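From: Daryna Hrytsenko
To: Stitside list
Subject: Re: [stitside] plush fruit for the play kitchen – stuffing?

Hello all, and thank you Lesia for getting this going again,

Lesia Yurchenko wrote:

> Has anyone made the strawberry from the August pattern set? Mine
> comes out lumpy at the tip no matter how I stuff it, and I'd like
> to know if it's me or the pattern. Also, what do you all keep the
> pieces in? My grandson's are all over the apartment.
>
> Lesia

I don't think it's you. The first strawberry I made had a tip like a boxing glove. What helped was pushing in tiny pinches of filling with the blunt end of a chopstick, tip first, and leaving the wide part until the very end. Vasylyna told me to stitch the seeds before closing up the seam and I wish I had listened, as I did mine afterward and pricked myself 14 times at least (my husband was keeping score from the couch).

The pineapple is easier than it looks, by the way. Quilt the diamonds on the flat yellow piece first and sew it into shape later. Dark green felt does nicely for the leaves. 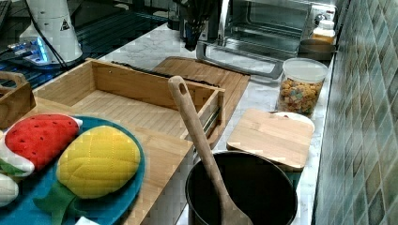
As for keeping them all together, I gave up on the toy basket. They live on a plate in the kitchen now, next to the real things, and the grandchildren "cook" while I do. A plain round plate with a bit of a rim is plenty, and it can go up on a shelf when you need your cutting board back. Bamboo trays with low sides are good too – the fruit doesn't roll out, and you can carry the whole lot to the table in one trip. I would only say keep the cereal canister well out of reach, or the soup gets very colorful very fast. Ask me how long it takes to get that out of a pot!

Vitalii, are you still placing the group order for filling with Dekard? If so please put me down for two bags, and one for Yevhen, who never reads his mail.

Warmly, and happy stuffing,
Daryna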